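A day at the Salian spice works

Posted 2019-01-08 in Visits

I had wanted to see the inside of a spice mill for a long time. I buy my chili, my cumin and my smoked paprika like everyone else, in a small jar with a nice label, and I write about what I cook with them, but I never saw the place where the jar begins. So when Geetha Shenoy wrote to me that Salian was opening its doors for one day to small shops, cooks and people who write about food, I answered the same evening.

Salian grinds and blends spices. You will probably not find the name in your kitchen, as most of what they make is sold under the names of other companies. The exception is their own small line, Bidari, which has four blends and a finishing salt. I already knew the Bidari lemon and coriander blend and I use it often on roasted carrots.

Getting there

The works is in a low building behind the freight station, and the bus stops a good walk away. I arrived with wet shoes. At the reception they give you a coat, a hair net and a paper where you must sign that you have no nuts in your pockets. I had a small bag of almonds for the trip and had to leave it in a locker. Please think of this if you go in March, when they plan to repeat the visit.

There were three groups. Mine was led by Geetha herself, who is responsible for the blends. In the same group were Candela Montes, who has a shop for tea and spices, and Lamisi Aidoo, who sells hot sauce at markets and asked the best questions of the day.

The raw store

We started in the raw store, and for me this was the strongest moment. You go through a heavy plastic curtain and the smell changes completely. On the left side are the seeds, on the right side the peppers and chilies, and far away at the back, behind another door, are cloves and cinnamon. Geetha said they keep the cloves apart because everything close to them begins to taste of clove after some weeks, even through the sacks.

She opened a sack of cumin and a sack of fennel for us and put a little in our hands. She told us to rub it hard and smell it, then wait a minute and smell it again. The first smell is sharp and almost green. The second one is warmer and closer to what I know from cooking. I had never waited the minute before.

Each delivery stays in a separate corner until the laboratory has said yes. Lamisi asked how often the answer is no. Geetha did not want to give a number, but she said that with oregano and turmeric they are more strict than with other things, and that she had sent back a full delivery of oregano in the autumn because there were too many other leaves in it.

Cleaning and grinding

After the store comes the cleaning. The seeds run over sieves that shake, then through a current of air that takes away the dust and the small stems. It is very loud. We had ear plugs and Geetha had a board with written explanations that she held up, which I found a good idea.

The grinding was more quiet than I expected. They have two kinds of mill. The older one, from Dirkier, works with two ribbed rollers, and they use it for black pepper when the customer wants it cracked and not fine. The other one is a pin mill, for powders. The problem with powder, we learned, is the heat. When you grind fast the spice becomes warm, and then a part of the aroma goes into the air of the room and not into the jar. This is why it smells so good in there, said Geetha, and it is also a loss for her. For nutmeg and for cardamom they cool the mill, and they keep the batches small.

I asked if it is better to grind at home. She said yes for pepper, coriander and cumin, if you do it just before you cook. For dried chili she would not recommend it in a small kitchen. I did it once with dried habanero and I agree with her, we had to leave the windows open until night.
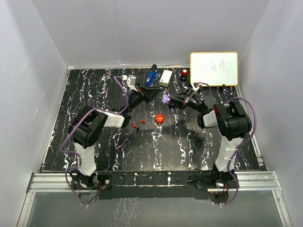 The blending room was the part where I took the most notes. A blend is mixed in a steel drum that turns slowly, and the order is important. Salt and sugar go in first when there are any, then the heavy powders, then the light leaves at the end so that they do not break. The smoked paprika of the Bidari barbecue blend goes in before the garlic. If it is done the other way around, the garlic makes small lumps, because it takes water from the air very easily. The drum runs for 38 minutes for this blend. For the simple lemon pepper it is much less.

Something I had not understood before is how fine the differences are between one year and another. Chili of the same type, from the same region, can be hotter or sweeter depending on the harvest. So the recipe for a blend is really a recipe with some room in it, and Xinyi Long, who works in the tasting room, decides how to use this room. If the chili is stronger this year she takes a little less of it, and puts in more sweet paprika to keep the color.

The tasting

Xinyi had prepared a table for us with small cups. Spices are not tasted dry there, as I had imagined. For most of them she uses plain boiled rice, and for the hot ones a thin warm broth with a little oil. Between two cups we ate a piece of white bread and drank milk.

We first tried three black peppers. One was very floral, one was almost like wood, and the third was only hot. I chose the third as the cheapest and I was wrong, it was the woody one. Candela got all three right, so I think her customers are in good hands.

Then came the new blend. It does not have a name yet. It has dried orange peel, mild red chili, fennel, a little brown sugar and something sour which Xinyi did not want to tell us. Lamisi said sumac. Xinyi smiled and poured the next cup. On the rice I liked it but found it a bit too sweet at the end. In the broth it was excellent, and I immediately thought of fish, or of pork shoulder cooked slowly with onions. They want to sell it from spring on, in a jar of 60 grams.

I also made a small mistake here. I took the cup of the hot chili for the mild one and drank all of it. The milk helped.

Packing, and a question about jars

The last station was packing. The jars are filled, weighed, closed and labeled on a line from Rekon, and a person at the end looks at the lids. Salian packs in glass and in paper bags with a thin inner layer. I asked which is better, as I get this question from readers quite often. The answer from Geetha was that light is the bigger enemy for paprika and for all green herbs, so a closed bag in a drawer is better than a beautiful glass on the window. For whole spices it makes little difference. She also said that the shelf over the stove is the worst place in the kitchen, for any spice. Mine was exactly there, and I moved it the next day.

Albane Pruvost, who takes care of the small customers, explained how it works if you want your own blend. The smallest order is 158 jars, and you pay for two rounds of tasting before. Candela found this high for a small shop. Lamisi wanted to know if she can order the blend loose, in a sack, and this is possible too, but the price list was not ready and Albane promised to send it.

What I took home

There is a little shop corner near the reception, open only on visit days. I bought the barbecue blend, whole fennel, and 100 grams of the floral black pepper from the tasting, which is not sold in jars at all. The finishing salt was already gone when our group arrived, and this was my only disappointment. If you are in the afternoon group, maybe ask somebody to keep one for you.

Lunch was included and it was simple and good - lentil soup with three bowls of spices to add, flat bread, and an apple cake with a lot of cardamom. I asked for the recipe of the cake. It is from the mother of one of the people at the mills and she does not measure anything, but I will try to make it with the notes I have and put it here when it works. The cardamom was ground the same morning and you could taste it.

The visit takes most of a day with the lunch, it costs nothing, and you have to write to Albane to get a place. Take warm socks for the raw store, it is not heated.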